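Pedido de suporte: preços errados depois da importação do catálogo
Produto: Wivedari, módulo Catálogo
Cliente: Padarias Montoya
Aberto por: Montserrat Paredes
Atribuído a: Kelechi Bako
Prioridade: alta
Estado: resolvido

Descrição inicial

Importámos em junho a nova tabela de preços para a loja em linha. O ficheiro é um CSV exportado do Greltovum, com 1527 linhas, uma por artigo. A importação terminou sem erros e o resumo final dizia que todas as linhas tinham sido aceites. Na manhã seguinte uma cliente telefonou a perguntar porque é que uma broa custava 285 euros.

Vimos o catálogo e há 40 artigos com o preço multiplicado por cem. Os restantes parecem certos. Os 40 não pertencem todos à mesma categoria: há pão, bolos secos, salgados e dois cabazes. Repetimos a importação com o mesmo ficheiro e o resultado foi igual, nos mesmos artigos.

Já fizemos o seguinte:
- limpar a cache da loja;
- sair e voltar a entrar com a conta de administração;
- importar a partir de outro computador;
- abrir o CSV na folha de cálculo, onde os preços aparecem bem. 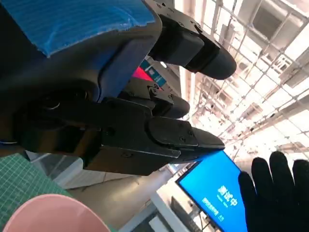

Anexo 1: mão robótica cinzenta com espuma azul, de perto.

Kelechi Bako, 10:20

Bom dia, Montserrat. Recebi o pedido. Enquanto analiso, sugiro que ponha os artigos afetados como "indisponíveis" em vez de corrigir os preços à mão. Se os corrigir agora, perco a possibilidade de comparar o valor gravado com o valor do ficheiro.

Preciso também do CSV original, tal como saiu do Greltovum, sem ter sido aberto nem gravado noutro programa. A folha de cálculo altera o formato dos números ao gravar e esconde este tipo de problema.

Montserrat Paredes, 10:55

Artigos postos como indisponíveis. O ficheiro segue em anexo, exportado de novo há minutos. O separador de campos é o ponto e vírgula e o decimal é a vírgula, como sempre usámos. No assistente de importação escolhemos "Português" nas definições regionais.
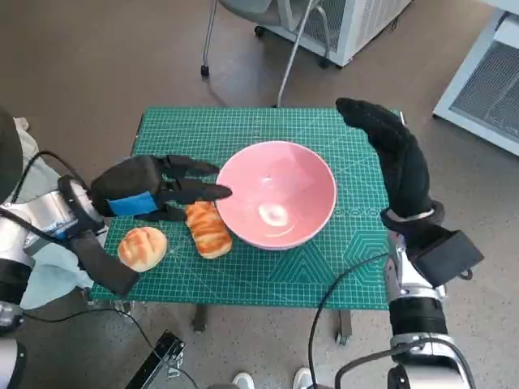
Fulvio Ferri: aconteceu-nos o mesmo na outra loja, no ano passado, e nessa altura o problema estava na codificação do ficheiro. Gravámos em UTF-8 e passou. Não sei se será igual, mas custa pouco experimentar.

Kelechi Bako, 11:30

Obrigado, Fulvio. Verifiquei e a codificação já é UTF-8, portanto aqui a causa é outra.

Abri o ficheiro num editor de texto simples. Em quase todas as linhas o preço vem com vírgula (2,85). Nos 40 artigos afetados vem com ponto (2.85). Com a definição regional em português, o importador lê o ponto como separador de milhares e descarta-o, e 2.85 fica gravado como 285. Para o sistema é um número válido e por isso não há aviso nenhum.

Falta perceber por que razão o Greltovum exporta duas notações no mesmo ficheiro. Pode abrir a ficha de um dos artigos afetados e dizer-me o que está em "Origem do preço"?

Montserrat Paredes, 11:50

Nos afetados diz "Jelow". Nos outros diz "Manual". O Jelow é a ferramenta que calcula o custo das receitas. Foi ligada na primavera e por enquanto só uma parte dos artigos passa por lá.

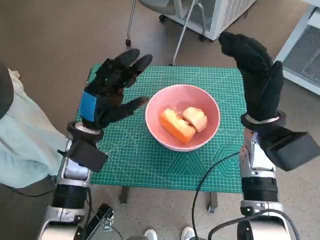
Os artigos ligados ao Jelow são os que levam farinhas com preço variável, e a intenção é passar os outros até ao fim do ano. Se a causa for essa ligação, convinha resolver antes de avançarmos.

Kelechi Bako, 14:10

Confirmado. O Jelow envia os preços como texto, com ponto decimal, e o Greltovum guarda esse texto sem o converter. Os preços manuais são gravados como número e saem com vírgula.

Solução provisória:
1. Exportar o ficheiro do Greltovum.
2. No assistente de importação, abrir "Opções avançadas" e ativar "Normalizar separador decimal".
3. Importar primeiro um lote de teste de 200 linhas que inclua artigos do Jelow.
4. Comparar os preços com a tabela e só então importar o ficheiro completo.

A opção está desligada de origem e não aparece na vista simples.
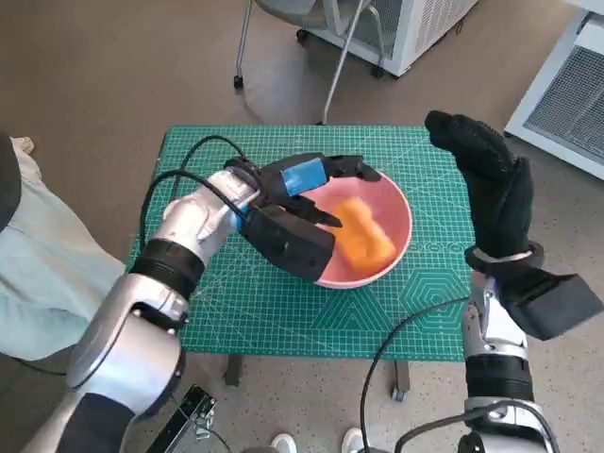 Foto: Candela Pacheco

Montserrat Paredes, 15:25

Fizemos o teste e os preços ficaram certos. A importação completa demorou 18 minutos, mais do que o habitual, mas terminou. Comparámos todos os artigos do Jelow com a tabela em papel e não há diferenças. Já voltaram a estar disponíveis na loja.

Ficam duas perguntas. A opção mantém-se ativa na próxima importação? E as encomendas feitas durante a noite têm de ser corrigidas uma a uma?

Kelechi Bako, 15:50

A opção fica gravada por perfil de importação, não por utilizador. Se guardarem o perfil com um nome próprio, quem o escolher já a encontra ativa.

Quanto às encomendas, o preço fica fixado no momento da compra e a reimportação não o altera. Em Encomendas > Filtros, usem "Artigo" e "Data" para encontrar as que incluem artigos afetados. As que ainda não foram pagas podem ser recalculadas em conjunto com o botão "Atualizar preços". As pagas exigem nota de crédito.

Montserrat Paredes, 16:30

Só havia uma encomenda nessas condições e não estava paga. Recalculada. Pode fechar.

Nota de fecho (Kelechi Bako)

Causa: notação decimal mista no CSV de origem. Pedido interno aberto para que o importador avise quando encontrar ponto e vírgula decimais na mesma coluna. Perfil "Montoya preços" guardado com a normalização ativa.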